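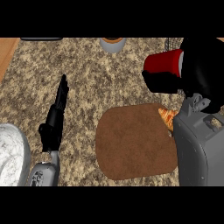
Search this site
Search
Projects Files Club pages Help

# Triltorness Kitchen Set

Hello and welcome! This is the README for the simulated kitchen set put together by the Triltorness student robotics club. If you came from the club page you can skip down to "Getting started", but we would be glad if you read the whole thing, since we spent a good many evenings arguing over it.

Last updated 16 February 2022.

## What you get

The set holds 300 recorded runs of a two-arm robot working at a kitchen counter. Everything is rendered in simulation, so no real dishes were harmed (we can't say the same for the club's own kitchenette). Each run is one attempt at one task, steered by a club member from the lab desk, and comes with the rendered video, the joint positions of both arms, and a short text file that says what the person was trying to do.

There are 4 task folders:

- `cup_move`: pick up a cup from the counter and put it somewhere else
- `board_clear`: take whatever is on the cutting board off it
- `rack_load`: place an item on the wire rack
- `free_play`: no fixed goal, just moving things around

The counter is speckled granite in every run. We tried a plain white one back in July and found it much too kind to our object finder, which did beautifully on white and then fell to pieces the moment it met a pattern. The granite stays! If you are training something that has to pick a brown board or a slice of pizza out of a busy background, you will get plenty of practice.

## How the runs were made

We use a small simulator called Kunard, which the club has been patching for longer than most of us have been members. The steering code on top of it is called Sista. It started as a class assignment and it shows in places (please be gentle with the file named `arms_new_new.py`).

Both arms are steered by one person with two hand controllers. It takes a while to get used to. Beginners tend to park one arm and do everything with the other, and you will see a lot of that in the early runs. We kept those in on purpose, because a set made only of smooth runs would give you a rather rosy idea of how this goes.

Props change from run to run. Cups, containers, food and the cutting board all get shuffled, and some of them may sit partly behind an arm for a whole run. The video has black bands at the top and bottom, so crop before you resize or your pictures will come out squashed.

## Getting started

Unpack the archive, then run:

 python check_runs.py --folder cup_move

It should print one line per run and finish with "all good". If it stops at a run with no joint file, download that folder again; the big ones sometimes arrive short.

After that, try `play_run.py` with any run number. Press the space bar to pause and the arrow keys to step. It plays at half speed unless you tell it otherwise, which we like for watching grips.

## Known problems

- In 5 of the `rack_load` runs the text note belongs to a different run. They are marked in `notes_todo.txt`.
- Soft shadows are weak or missing under some objects. Don't rely on shadows to judge height.
- Grip force is recorded but the units changed partway through. Treat it as "more" or "less" and leave it at that.
- Food is a solid shape and does not bend, so a slice lifts like a roof tile.

## Suggested split

We hold back 50 runs for testing and list them in `test_runs.txt`. If you enter the spring class contest, please leave them alone until the final day. For anything else, split it however suits you, and tell us what you did so we can compare.

## Use and thanks

Free for class work, clubs and hobby projects. A mention of Triltorness is welcome. Thank you to the Ozoliņš workshop for letting us keep the render machine in their warm back room all winter.

## Comments

**gearbox_pal:** Worked the first time on my old laptop, thank you! Is there any chance of a depth channel?

**Triltorness club:** We'd love to add one, but the files get very large. Maybe for the next release.

**mittens44:** Seconding the tip about cropping. I lost an evening to those black bands.

**slowservo:** Do the two controllers map left to left, or are they mirrored?

**Triltorness club:** Left to left. There's a mirror switch in the Sista settings if you prefer it.

## Related

- Kunard patches and build notes
- Sista: steering two arms from one desk
- Spring class contest rules
- Triltorness parts wish list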